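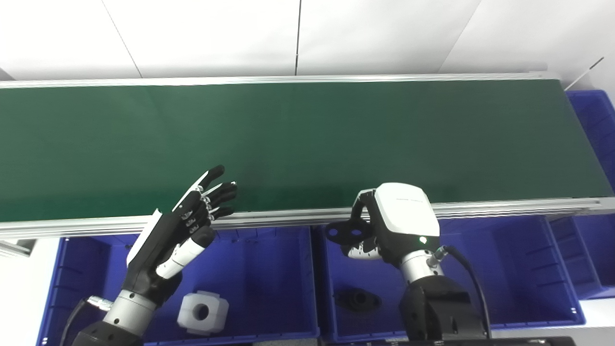 The gripper that let go: a talk with Lleucu Craddock about a sorting fault in Plernville

Lleucu Craddock keeps the fault log in a paper notebook. When I came to the Gendo workshop in Plernville she put it on the table before I had asked anything, and opened it on a page with a number underlined: 2069.

"This is the cycle number," she said. "Until there, I had only small complaints. At this cycle the part fell, and the robot continued as if it was still holding it."

The cell at Gendo sorts plastic parts between a green conveyor and a row of blue bins. One arm has a humanoid hand, the other a parallel gripper with two black fingers. The fault was in the gripper. It closed on a flat part with two oval holes, lifted it, and opened during the move to the bin. The part hit the front rail and jumped back on the belt. The arm finished its path with nothing in the fingers, and the software counted the part as sorted.

I asked how dangerous this was.

"The part is light. For the part I was not afraid," she said. "I was afraid for the person who sees it lying in the wrong place and puts a hand in to take it. The arm is still moving, because for the arm everything is correct."

A colleague did exactly this, in December. He pulled his hand back in time and was not hurt. Craddock stopped the cell the same afternoon and it stayed stopped for 2 weeks.

The search for the cause was slow. First they suspected the fingers, and changed them, with no result. Then they suspected the supply voltage. In the end it was the cable of the gripper. It had been tied too short, so that in one position of the wrist it pulled on the connector and the signal was lost for 400 milliseconds. After this the gripper started again in its default state, and the default state was open.

"The cable was my work," Craddock said. "I tied it myself and I thought it looked very clean."

Now the cable has a loop beside the arm. The gripper keeps its last position when the signal is lost, and the arm stops if the distance between the fingers does not fit the part. The fence door has a switch which her group had postponed, as she put it, "one time too many."

Her sister group in Verenwood runs the same gripper, and she sent them the pages from the notebook. They found 4 cables tied in the same way.

Is she satisfied with the repair? She turned some pages before answering.

"With the cable, yes. With the counting, no. The software still believes too easily that a part is in the bin. I want a check in the bin itself, and this we do not have yet."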